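Eigentlich wollte ich im Februar nur den Keller aufräumen. Ihr kennt das, man sucht eine Verlängerungsschnur und drei Stunden später sitzt man auf einem umgedrehten Bierkasten und liest alte Gartenzeitschriften. Jedenfalls stand da noch der Sack Gips von der Renovierung, daneben die Saatkartoffeln, die ich viel zu früh bestellt hatte, und seitdem denke ich über kaum etwas anderes nach als über Kartoffeln.

Ich habe letztes Jahr ja zum ersten Mal welche angebaut, auf dem Streifen hinter der Garage, wo vorher nur Giersch wuchs. 16 Knollen, alle von derselben Sorte, weil ich dachte, das wird schon. Wurde es auch! Also halbwegs. Die eine Hälfte war prächtig, die andere hatte Schorf und war so klein, dass meine Schwiegermutter gefragt hat, ob das Murmeln sein sollen. Geschmeckt haben sie trotzdem alle, mit Quark und viel zu viel Schnittlauch.

Dieses Jahr wird vorgekeimt. Das hat mir Bence Csonka eingeredet, der den Garten am Ende vom Weg hat und seit Ewigkeiten nichts anderes macht. Eierkartons, helles Fenster, kühl, aber kein Frost. Bei uns ist das einzige helle und kühle Fenster das im Treppenhaus, und jetzt läuft jeder, der zu Besuch kommt, erst mal an einer Parade verschrumpelter Knollen vorbei (der Paketbote hat auch schon geguckt). Die Keime sind inzwischen kurz und dick und leicht lila, genau so, wie sie laut Bence sein sollen. Ich bin unverhältnismäßig stolz.

Beim Boden bin ich noch unsicher. Letztes Jahr habe ich einfach umgegraben und fertig, diesmal kommt reifer Kompost rein, und zwar ordentlich. Kalk lasse ich weg, das mögen sie wohl gar nicht, und der Schorf kam vermutlich genau daher. Und dann das Gießen! Im Juli war ich zwei Wochen weg und der Nachbarsjunge hat es gut gemeint, aber eben nur jeden zweiten Tag und nur vorne. Ich will jetzt die Regentonne näher ans Beet rücken, damit man nicht immer ums ganze Haus schleppen muss. 500 Liter, leer natürlich, sonst bewegt sich da nichts mehr.

Ach ja, und Mulchen will ich probieren. Mit Rasenschnitt, dünn aufgetragen, sonst fault es. Oder doch lieber Stroh? Da gehen die Meinungen auseinander, und ich habe den Verdacht, dass jeder einfach nimmt, was er gerade herumliegen hat.

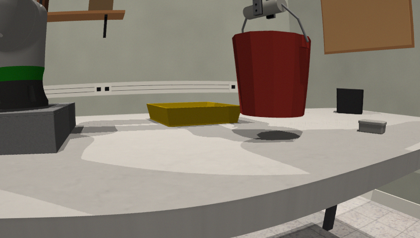
Bei mir wäre das dann wohl Rasenschnitt, Stroh müsste ich erst irgendwo auftreiben. Angehäufelt wird sowieso, zweimal mindestens, auch wenn mein Rücken da ganz anderer Ansicht ist. Falls jemand von euch eine Sorte kennt, die mit schwerem Lehm klarkommt – immer her damit, eine halbe Reihe ist noch frei.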